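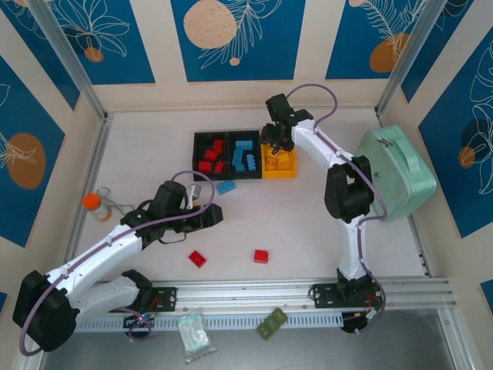

*Fig. 1. Red on the left, light blue on the right, yellow in its own tray.*

## Unit 2: Sorting by one rule

Sorting looks so simple, and there is a lot going on in it! Start with color only. Ignore size, ignore shape, and let every block have one home.

Try it at your table with 15 blocks, mixed well:

- say the rule out loud before you touch anything
- sort one block at a time
- stop after nine and check each compartment
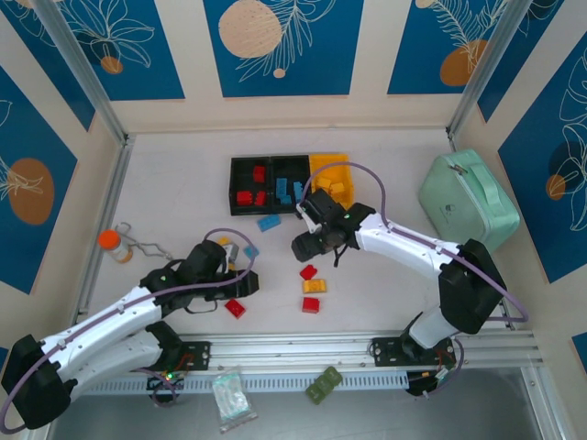
**What if two blocks are stuck together?**
Pull them apart first, then sort each one by its own color.

Next comes my favorite part – changing the rule halfway through. Tip everything out and sort by size, then write down which blocks ended up with new neighbors. Bring your notes to the Zokance worksheet.
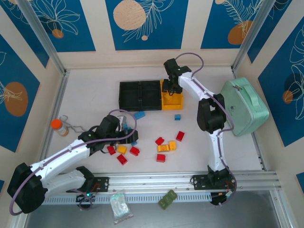 *Fig. 3. Blocks on the pale floor, with the yellow tray near the back wall.*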